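La table de septembre

Il y a des mois où la cuisine ressemble à une gare. En septembre, chez nous, tout arrive en même temps : les dernières aubergines, les tomates qui n'attendent plus, les premières pommes vertes que l'on croque en grimaçant un peu, et déjà les carottes que l'on recommence à regarder avec tendresse parce qu'elles annoncent la soupe. J'aime ce moment-là plus que tous les autres, et je le passe, je l'avoue, à étaler des légumes sur une table pliante en me demandant lequel je vais sacrifier le premier.

La table pliante, parlons-en ! Les lecteurs de longue date savent que je défends cet objet mal aimé. On la sort pour les anniversaires, on la range derrière une porte, on a presque honte d'elle. Or c'est elle qui supporte tout, les confitures, les bocaux, les coudes des bavards, et elle en garde les marques. Une voisine de Ristel m'a proposé un jour une nappe pour cacher les taches de la mienne. J'ai pris la nappe, que je trouve ravissante, et je l'ai mise dans la chambre.

Pour trier, ma méthode est simple et je n'en démords pas : des assiettes de couleur. Ce qui se mange cru dans l'une, ce qui part à la casserole dans l'autre, et ce qui hésite encore reste à même la table.
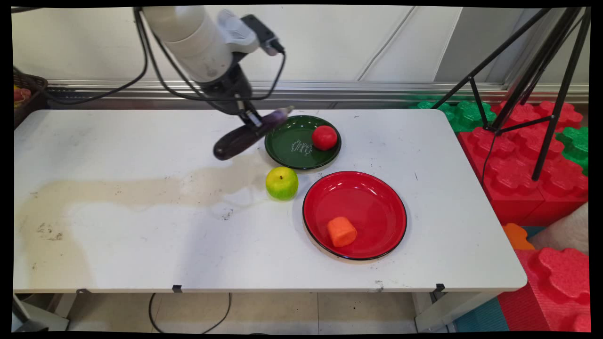
L'aubergine, elle, demande un peu d'égards. On la choisit ferme, lourde pour sa taille, la peau bien tendue, et on la cuisine vite, car elle boude au réfrigérateur. Je la coupe en tranches épaisses, je la sale, je la laisse tranquille 30 minutes sur un torchon, puis je la passe au four avec de l'huile d'olive et une gousse d'ail écrasée. La tomate la rejoint à mi-cuisson, juste le temps de s'affaisser.

Et la pomme verte ? Râpée avec la carotte, un filet de citron, quelques noisettes du marché de Villanueva si vous passez par là (le stand du fond, celui où l'on vous fait toujours goûter). C'est une salade qui réveille, parfaite à côté d'un plat un peu fondant. Comptez trois pommes pour une belle tablée, et gardez la peau, elle apporte du croquant et une jolie couleur.

S'il reste des aubergines rôties, écrasez-les à la fourchette avec du yaourt et du cumin. Le lendemain, sur du pain grillé, c'est encore meilleur, surtout si l'on mange debout, près de la fenêtre, avant que les autres ne se lèvent.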